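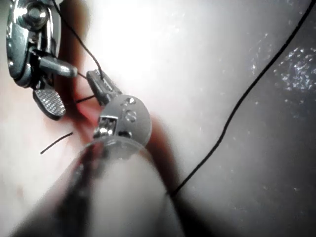

*Black thread between two sets of jaws at the Curthorpe suturing evening.*

I can barely sew a button back on, so I went along to the Curthorpe suturing evening on 12 November 2021 mostly to watch - and ended up staying till they turned the lights off! The room was packed, with 42 people signed up, and everybody wanted to talk about thread.

Osvaldo Conceição ran the first half, which was all about how you hold the needle. Get the curve sitting wrong in the jaws, he told us, and every stitch after that is a fight.

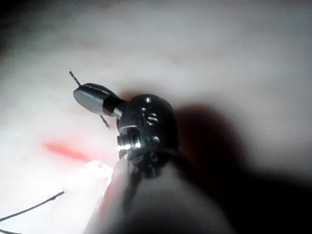

*A thin curved needle in the jaws, with pale tissue behind.*

Then came tying, and this is where I got completely lost (over, under, around, wait, which end was that?). The pad has a short red incision in it, and the thread goes across that before you even think about a knot.

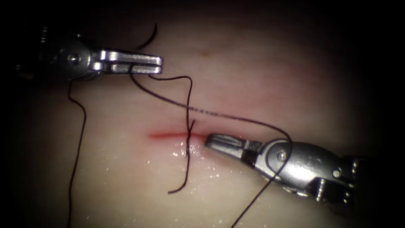
## More dates in November

Curthorpe is adding a second evening later in the month, in room 201, same format but with more time on knots. Bring reading glasses if you use them - the thread is really fine and black, and I was squinting by the end.
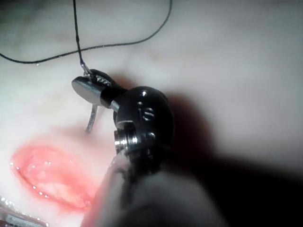
Godfrey Kashindye would like the next one to start with the needle and leave knots for the last hour, as two new skills in one go was too much for him.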